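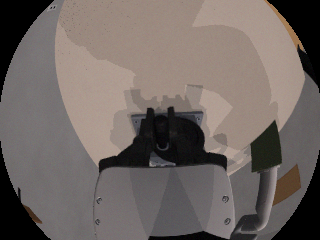
Wrist view in the simulator, fingers over the round tabletop.

Teaching the arm by remote control, part 4: recording a demonstration you can stand to watch

By now you have Clamitz installed and the controller paired. If the arm twitches when you set the controller on your desk, go back to part 3 and fix the dead zone. I'll wait.

Start a new session and put the wrist view and the overhead view side by side. Steer with the overhead view until you're close, then switch your eyes to the wrist view for the last bit. Beginners do the whole job from the wrist view because it feels like flying. It also feels like parking a truck through a mail slot.

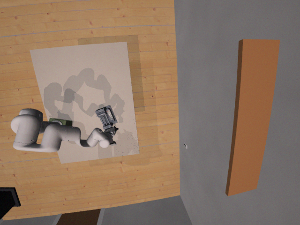
Page last changed: May, after the Clamitz menus moved again

Watch out for the shadow. From overhead it spreads well away from the arm, and it is very easy to steer the shadow to the right place with great skill. Look at the fingers.

Set the speed to 43 percent. Yes, it's slow. The robot will copy your pace along with everything else, including the pause where you reached for your coffee. Then:

1. Press Record and count to two before you move.
2. Come in high, with the gripper open.
3. Line up the fingers before you go down. Turning the wrist at the bottom is how parts end up on the floor.
4. Close, stop for a moment, and lift straight up.
5. Press Stop while the arm is still. Don't chase one last correction.

Do this 5 times and play them all back before you record any more. My first Iltasex set had 1,105 takes in it, and I had bumped the wrist at the start of nearly every one. The trained arm bumped its wrist beautifully. 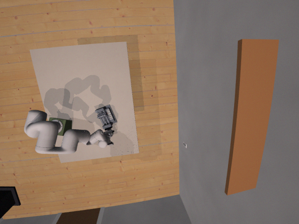
Delete anything you wouldn't want repeated back to you. A small wobble can stay, but a take where you changed your mind halfway should go, even if you got there in the end. The arm learns the dithering as a step in the procedure.

When the playback looks dull, save the set under a name you'll recognize next month ("final2" has not served me well) and export it in the Grolovgate format. Training is in part 5.

Awad Robot Notes | Contact | Copyright Awad | Back to top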